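Sheet 2141 – Stotley house, room 2 (front sitting room)
Walked 15 September 2025 by Benedita Figueiredo, with Eduardo Rebelo reading out the list
Copy to Lotte De Bruijn at Tavares

Marks: **OK** = fine as it is. **DO** = small job, no need to hold up the room. **FIX** = before the room is used by guests.

What a room! I've been looking forward to this one since Lotte told me about the chaise, and I'm going to try to keep my comments on that under control (no promises).

## Getting in and getting about

- [x] Door opens fully, latch holds – **OK**
- [x] Light switch reachable from the doorway – **OK**. Lovely old switch plate too.
- [ ] Floor clear between door and seating – **FIX**. Plastic bags on the carpet by the left end of the chaise, red ones over light blue, with clear plastic mixed in at the bottom. Slippery underfoot and right where somebody would swing their feet down. Eduardo is going to sort them and keep the good ones in the hall cupboard.
- [ ] Cables off the walking area – **FIX**. Thin dark cable lying in a curve over the carpet on the low furniture side. Against that busy pattern you really don't notice it until you're on it. Run it along the wall and clip it.
- [ ] Anything long and thin on the floor – **FIX**. Black rod or cable on the carpet over to the left, past the bags. Pick up, find out what it belongs to.
- [x] Carpet edges flat, no curl at the threshold – **OK**. I pressed all the way along with my foot. The flowers on this carpet are gorgeous, by the way, the cream medallions especially.

## Seating

- [x] Chaise stands level, no rocking – **OK**. Solid as a church!
- [x] Carved frame sound – **OK**. I ran a cloth along the whole top curve and nothing snagged. Arnaldo Esteves did the regluing last November and you'd never find the place.
- [x] Rolled arm and round wooden medallion tight – **OK**. Tried to turn the medallion with my thumb, it didn't budge.
- [ ] Seat cushion sits back against the frame – **DO**. Slides forward a touch when you get up. A strip of grip mat under it will do the trick.
- [x] Throw pillows – **OK**. Two, both in the matching floral. Seams closed, zippers tucked in.
- [ ] Cord trim – **DO**. It's stitched down well along the front, but Arnaldo should go over it by hand once a year. Little fingers love a twisted cord, and so do cats.
- [ ] Fabric label or fire tag present – **DO**. I couldn't find one underneath. Yasuo Katayama thinks the paperwork came with the Widinano delivery, so check that folder before anybody panics.

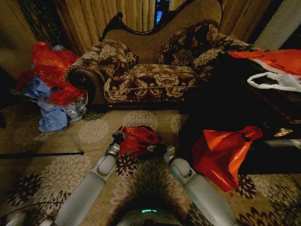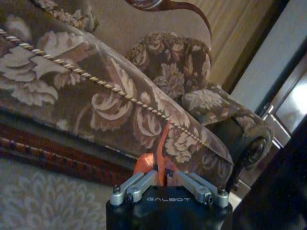 *Room 2: the floral upholstery and its twisted cord trim.*

## Low furniture, right side of the room

- [ ] Top and edges clear – **FIX**. Red-and-white bag hanging over the corner with its handle dangling, and an orange-red one below it near the front edge. Handles at that height catch on knees and on toddlers. Both to come off.
- [x] Stands steady when leaned on – **OK**
- [ ] Corners – **DO**. It's dark and low, and that side of the room is in shadow even in the daytime. A small lamp over there would help a lot, and it would be so pretty in the evening. I have one in mind!
- [ ] Ornaments away from the edge – **DO**. There's a small shiny gold piece that wants to move further in.

## Curtains and window side

- [x] Pole and brackets – **OK**. Firm pull on each panel, no movement.
- [ ] Hems clear of the floor – **DO**. Tan pleated ones are fine. The dark see-through one at the far left needs another look with a tape measure.
- [ ] Gap behind the chaise – **DO**. Pull the chaise out a hand's width so the curtains hang free of the back. Two people to lift, please, and don't drag it over that carpet.
- [x] No heater within reach of fabric – **OK**. The nearest one is in the hall.
- [x] Cord loops tied up high – **OK**

## Alarm and power

- [x] Smoke alarm tested – **OK**. Loud! The dog next door agreed.
- [x] Battery dated – **OK**
- [ ] Outlets not overloaded – **DO**. One extension strip feeding another. Swap for a single long one.
- [x] Room limit card by the door reads 8 – **OK**. Plenty for a room this size.

## Comments

**Eduardo:** The Trodden mat spray we tried in the hall might be good under the seat cushion too, but I'd rather test it on a scrap first. That fabric is too nice to gamble with. I have 300 cable clips left from the upstairs job, so no need to buy any.

**Lotte:** So glad you like it! Please leave the chaise facing the way it is. The fire tag is new to me, I'll ask Yasuo. Yes to the lamp.

**Yasuo:** Widinano folder is in the office, second shelf. There's an envelope of labels in there that never got sewn on. I'll bring it over and Arnaldo can match them up.

**Benedita:** Perfect. Then the only things standing between this room and its first guests are bags and cables, and I could happily do those myself in an afternoon. Lotte, I'm leaving the lamp size blank until I've measured the wall. Eduardo, bring the clips and the white tape. I'll redo the FIX lines on this same sheet and initial beside each one, then start on the back bedroom.

Initials, FIX lines: ______

Initials, DO lines: ______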